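About Us | Our People and Our Machines

Getting the laundry sorted, the Fendstead way 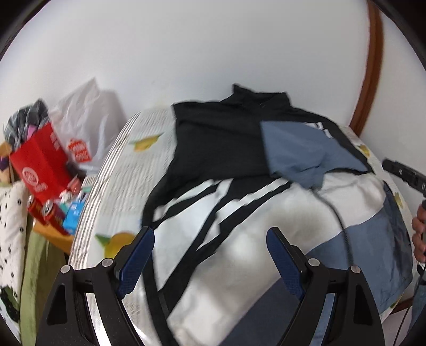 Fendstead began as a linen and garment service for small guesthouses, and for a long while everything we did was done by hand, at long tables, with the radio on. We now look after 148 homes and guesthouses, and for the past 2 years part of the folding and sorting has been shared with machines. We like to teach that work in ordinary bedrooms, where clothes get put down on whatever bed is handy – a black garment with white stripes across the bottom, say, with a folded grey-blue cloth resting on top of it, all on a duvet printed with fruit and lines of small text. A person sees right away which layer is the bedding and which is the wash. A gripper has to learn it, and the people who teach it are the same folks who used to do the folding all day long.

That has been the biggest change for our team, and we won't pretend everybody loved it in the beginning. Some worried about their hours (a fair thing to worry about!), so we put it in writing that no one would lose a job to the Grillex line, and no one has. What people do lose is the stack of 200 pillowcases at the end of a shift, and we have yet to hear anyone ask for it back. Shoulders are less sore. Folks who want to can train on the Ndlovu course, which we pay for, and move into teaching, checking or repair work.

Plenty still belongs to human hands. Mending does, and stains, and anything with a fussy collar. We also keep the early shift small and quiet, with coffee on from 6 a.m., and if you stop by in May you'll find the back doors open and the new starters learning to fold by hand first, as they always have.

Comments

linenlady207: My aunt worked the tables there for years. Glad to hear the coffee is still going.

Porchlight: Do you take on part-timers for the teaching work? I'm only free mornings.

M. in the valley: Still waiting for a machine that can do a fitted sheet.

Recent
Why we moved our mending room to Bistine
How to apply for the Ndlovu course
Questions our guesthouses ask about Grillex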